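Plunia home teleoperation group, notes from the November meeting

We got going a little after 7, once everybody had finished catching up, and it was lovely to see such a full call!

Gerkix logs: 191 demonstrations saved so far toward our 1000, of which 69 were guided by hand and the rest by remote control. We talked for quite a while about slowing down near the paper walls, and agreed to try it.

Next meeting: same time, bring your Coltano settings.
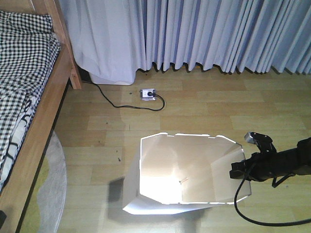
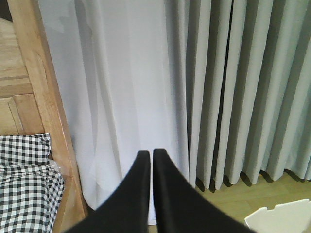 Bedroom setup, fixed-camera view and gripper view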